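Hi Mi-kyung,

You asked for the long version this time, so get a coffee. This is the June update on the Kozan project, covering everything since the spring check-in, and I've tried to put the things you have to report upward near the top and the rambling further down. (No promises on the rambling.)

**The short bit first**

We now have 551 demonstrations that I'm happy to call good, out of 1589 recorded. I know that ratio looks grim next to what we wrote in the proposal. Please don't forward it to the Fundamow board without the paragraph after this one!

Most of what we threw out came from the early weeks, when the operators were still learning to hold a brush through a pair of leader arms. We also got a lot pickier halfway through. In the beginning a take counted as good if the brush ended up on the paper and nothing fell over. Now Rellel's reviewers want the dip, the wipe on the edge of the dish, the trip to the paper and the strokes all in one go, with no long stops in the middle. When we went back and applied the new rule to the old takes, a whole lot of them dropped out overnight. It hurt, but I'd do it again.

The budget is fine. We've spent less on hardware than planned and more on operator hours, and I'd like to move the difference across. There's a request at the bottom.

## What we've been doing

The job is still the one you signed off on: a person drives the two arms by remote control, does a bit of calligraphy with them, and we record everything, so that a policy can later be trained to do it alone. We split it into stages. Pick a brush, ink it, write, put it back. Inking is where nearly all our time has gone.

I did not see that coming. I had the writing down as the hard part and gave inking two lines in the plan. But when you ink a brush by hand you're feeling it the whole time. You press, the bristles spread a little, you roll it, you drag it against the rim to bring the tip back to a point. Our operators get none of that through the leader arms. They're going entirely on what they see, and from the head camera the brush handle tends to sit right on top of the bit they most want to look at. So we spent a good while fiddling with the chest-height view, and it has helped more than anything else we tried.

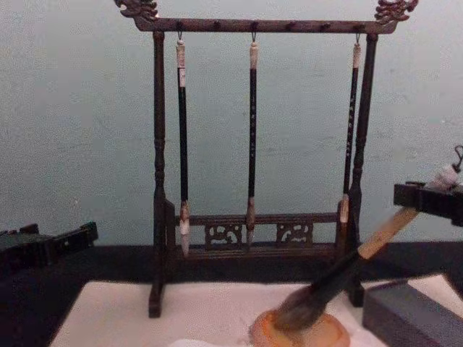
*Inking a brush by remote control, seen from chest height. The other three brushes stay on the rack.*

What I like about that angle is that you can see the bristles meet the dish. The operators now keep it up on the big monitor while they ink and switch to the head view for writing. It sounds like such a small thing! But once they had it, the pressing-too-hard problem mostly went away. Before that we were squashing brushes flat, and I'd been close to asking you for money for a force sensor. I'm not asking any more (or at least not this quarter).

The brush does move quickly in the dip, and quick moves come out blurry on that camera. Tuster, who supply our cameras and the recording software, think a shorter exposure and one more lamp will sort it out. I'd like to try the lamp first, because changing camera settings in the middle of a dataset makes everyone downstream cranky, me included.

## How a session goes now

We've settled into a rhythm. Two operators share the station, one driving and one watching the screens and calling out trouble, and they swap whenever the driver's shoulders start creeping up toward their ears. We used to let people drive for as long as they felt like it. The takes got noticeably worse toward the end of a long stretch, and the drivers were always the last to notice.

Before each take, the watcher resets the dish and the paper. We don't put things back in exactly the same spot on purpose. The paper gets turned a little, the dish moves a bit, and the felt is left however it's lying. Rellel asked for this and they were right. Our first practice policy was trained on takes where everything sat in the same place, and it would happily lower the brush to where the dish had been that week, whether or not there was a dish there.

We also stopped telling operators exactly how to dip. For a while we had a little script (in, press, roll, lift, wipe) and people followed it so stiffly that it looked like they were stirring paint. Now they watch someone ink by hand a few times, then do it their own way through the arms. The takes vary more, which worried me, but the reviewers pass more of them and the operators are visibly having a nicer time.

Writing is further behind, as I said, and I'd rather you saw where it stands than heard me talk it up.

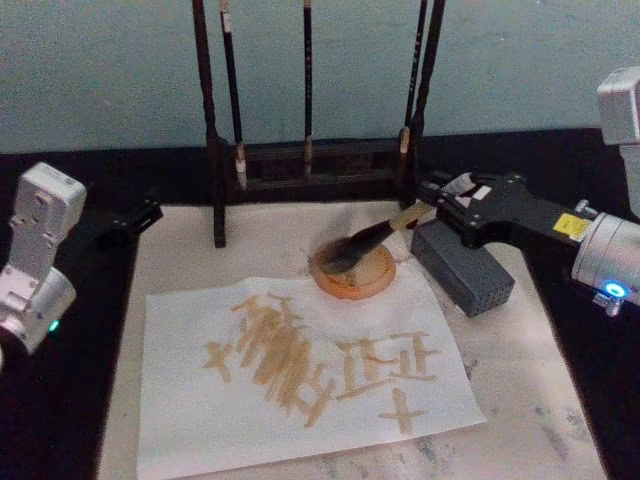

We chose simple marks on purpose. Crosses are our bread and butter, one stroke over and one stroke down, and a new operator can get a decent one on the first morning. Anything with several strokes shows up every weakness we have. Strokes wobble, they get wider where the driver hesitates, and if you go back over one to fix it you end up with a double. Pack enough of them close together and the whole character closes up into a clump.

The wobble is partly us and partly the setup. There's a small delay between the leader arm and the robot, and when people see their stroke lagging they slow down, and a slow brush leaves more ink. I've asked Tuster whether any of that delay is in the video and can be trimmed. They think some of it is. We'll know once they've sent the new build.

The other half is height. A brush stroke gets thick or thin depending on how far you push down, and looking down from the head camera, pushing down is the very thing you can't judge. One of our operators has started using the shadow of the brush on the paper, and her strokes are the steadiest we've got. I want to record her for a full session and see if the rest of us can learn the trick. I've tried it myself and I'm terrible at it, but I'm terrible at calligraphy with my own hand too, so don't read much into that.

We're still using one arm for nearly everything. The plan had the second arm holding the paper still, and that's in the queue, but driving two arms while thinking about ink is a lot to ask of a person. So for now it's parked off to the side. I'd like to bring it in once single-arm writing is passing review at a steady rate. Starting it sooner would just give us a new pile of rejected takes.

## Did anything learn anything?

A little! We trained a small inking policy on the good demonstrations and ran it on the real station. It gets the brush into the dish fairly reliably as long as the dish is somewhere near the middle of the mat. The wipe on the rim is hit or miss. Quite often it lifts straight out and skips the wipe altogether, and when I went back through the data I found plenty of older takes where our own operators had done the same thing. So it's copying us faithfully, bad manners and all. I've tagged those takes and we'll train again without them.

I haven't tried a writing policy on the arms yet. There isn't enough clean data for it and I'd rather not show the board a robot scribbling.

## What went wrong

- We lost 4 days to a gripper that wouldn't close evenly on the thinner handles. New finger pads fixed it. I should have ordered spares at the start, and I've now ordered spares.
- Ink gets into the felt. We've started swapping mats more often, but a smudged mat is also what a real desk looks like, so some of those takes are staying in.
- Paper creases. We've been through far more of it than I budgeted for, though it's cheap.
- Two of our trained operators finished their contracts and moved on. Their replacements are good, but we went back to crosses for a while.

## What I'd like from you

1. An okay to move the leftover hardware money into operator hours. The spreadsheet is in the Kozan shared folder, second tab.
2. A change to the target. We promised a raw number of demonstrations, and I'd much prefer to be held to a number that pass review. I'm glad to talk about what that number should be, and I know it'll be lower than what's on paper now.
3. Half an hour at the station, if you can manage it. Come at 10 in the morning when the drivers are fresh, and we'll put you on the leader arms. Everyone says they'll just watch and then everyone wants a go.

Next up is the retrained inking policy, then the lamp test, then the session on steady strokes. I'll send the review numbers as soon as Rellel gets through the latest batch. If you need a tidier version of this for the board, tell me how long it should be and I'll cut it down.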